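Kilter picking software, progress meeting, Durnholm, March
Present: Aarti Pathak, Qianru Yin, Candow (by phone)
Apologies: Rana

1. Perception
Hook detector retrained, 1,000 frames. Glare on the board still giving false hooks. Threshold stays for now.

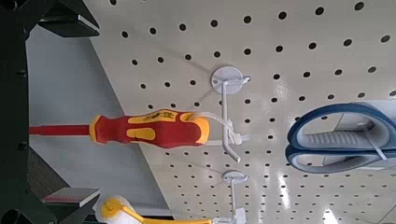

Wrist view, red and yellow screwdriver on hook.

Depth filter merged. Holes in the board no longer come back as speckle, mostly.

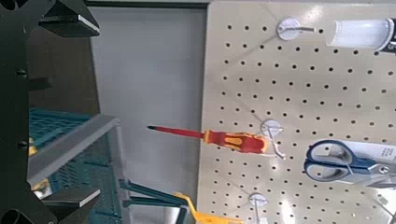 Qianru asked whether grasp pose should come from the handle only, as the shaft keeps pulling the estimate off. Agreed to try. Mask split to go in behind a flag.

Packaged goods: clear plastic upsetting the segmenter, scissors worst. 113 bad masks in the log, to be labeled by hand.
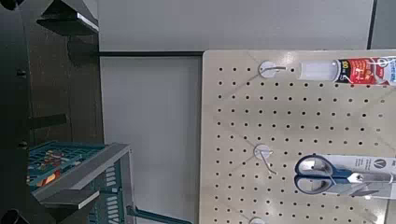 Aarti said the labels are no use untill the camera calibration is redone, and would rather hold the retrain till then. Agreed.

2. Planning
Planner timeouts up to 4 seconds near the crate handle. Collision model too fat, needs trimming. Paint roller has no mesh yet, using a box.

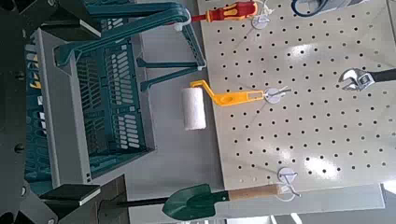
3. Actions
AP: calibration, then retrain
QY: handle mask, crate model
Candow: log viewer, 2 bugs outstandng

Closed 11.40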